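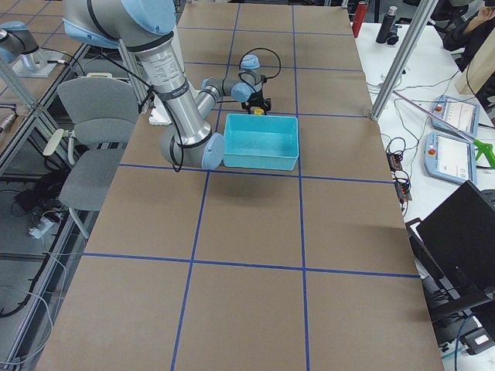
Table covered in brown paper, blue tape grid.

Read the Trusetti brochure twice now, the one for the "zero footprint" apartments by the canal. Still can't find a single energy figure that isn't a projection.

It says the 146 units will use 40 percent less heat than "a typical building." Typical of what year? My drafty 1960s block is a typical building.

The green roof covers the bike shed. Look at the site plan, page 37. The actual apartments get gray membrane and a row of condensers.

Cluvov is supplying the wall panels, "80 percent recycled content." Fine, maybe. By weight or by volume? Does sawmill waste count? I emailed in August and got a link back to the same brochure.

Also, there was a perfectly sound brick warehouse on that lot. They knocked it down. I'd like to see the carbon for that on the same chart as the panels – it isn't on any chart.

Someone replied that Tuncer did the same job by keeping the old walls and insulating from inside. Yes, and they published their meter readings after the first winter. Some were bad. I trust them more for it.

Not against timber, not against panels, not against Clanano glass if it does what the label says. Just show me the bills once people have lived there a year.

Going to the open house anyway. Bringing a tape measure for those window reveals.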